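How to compare two grippers on folding without fooling yourself

Posted 29 August 2023 by Wilson Villanueva

Vendors love a folding demo. Cloth looks hard, the arms look clever, and the clip ends before the second shirt. I have sat through enough of those to want my own test, so in June I wrote one down and ran the Gurness fingers against the Rankin ones with it. The procedure is below. It takes an afternoon if your mounts are already sorted and two days if they aren't.

What you need

Two arms on one rail, a wrist camera on each, a camera looking down from head height, and a pile of clothes you didn't pick for their good behavior. Include something slick, something stiff with a button, and at least one dark printed shirt. Leave out towels. Everybody's gripper can do towels.

Step 1. Freeze the controller

Same policy, same speed limits, same grip force ceiling for both sets of fingers. We ran ours through a Vustgate controller and copied the settings file to a second machine so I couldn't "just tweak" it halfway. If a vendor says their fingers need their own tuning, write that down as a cost and test it separately.

Step 2. Pick the contact you care about

Most scoring sheets count finished folds. I don't trust that number much. A policy can push a shirt into something rectangular with fingers that never really held it. Score the grasp itself: did the fingertips take one layer, two, or none?

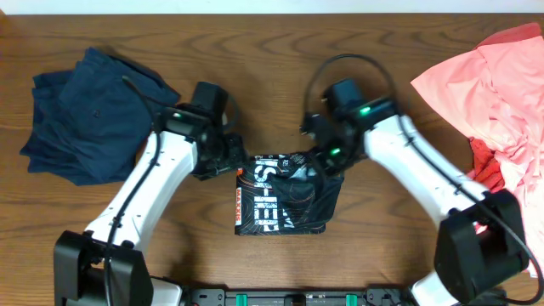

Both grippers in on the black shirt, navy garment lying folded at left.

From the head camera, a press and a pinch can look the same. Call it only when the wrist view agrees, and mark it "unclear" when it doesn't. Unclear is a perfectly good score. You will be tempted to promote these to successes. Don't.

Step 3. Check the wrist view before you blame the fingers

I nearly wrote off the Gurness set over misses that belonged to the camera. Go through your wrist footage with the sound of the sales pitch out of your head and ask what the policy had to work with. A bright band of sunlight across the wood, running right down to the edge of a dark cloth, is a lot of contrast that has nothing to do with where the fabric ends. Shadows do the same in reverse, and dark folds swallow the creases you want to grab. Pull the blinds and rerun the misses. If the rate moves, you were testing the window. 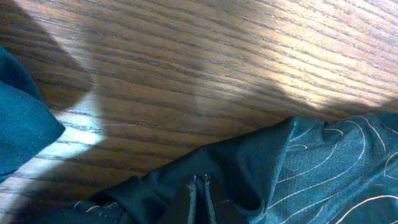

Exposure settings deserve the same suspicion. Lock them on both wrists. Auto exposure will hunt whenever a finger crosses a bright patch, and the two arms won't hunt together. A shirt with thin pale lines looping all over it is worth keeping in the pile for this reason, as the lines bend with every wrinkle and you can tell by eye whether the image is sharp enough to show it.

Step 4. Run enough grasps

We logged 1,038 grasp attempts and threw out 38 for cable snags, leaving 1,000 to score. Fluvach's own sheet for the Rankin fingers was built on 237. I wouldn't call that dishonest, but split it over several fabrics and you're reading tea leaves.

Alternate the fingers every session. Don't do all of one set and then all of the other, or you'll end up comparing a fresh calibration with a tired one.
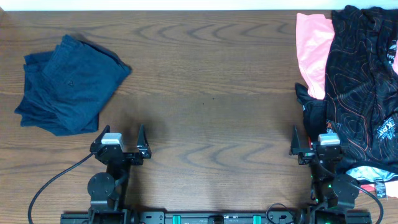

Reset the pile between runs and be sloppy about it. Drop the clothes, don't arrange them. Whoever resets should not know which fingers go on next, and if you work alone, reset before you open the toolbox.

Step 5. Read the results like someone else's

Break the scores out by garment before you look at the total. Ours came out nearly level overall, with Rankin ahead on slick fabric and Gurness ahead on anything with a thick seam. Which one is "better" depends on your laundry. I kept the Gurness set on because swapping them is a pain, and I'd want another 700 attempts on slick stuff alone before paying for the other.

Raw sheets on request. Please don't send me towel videos.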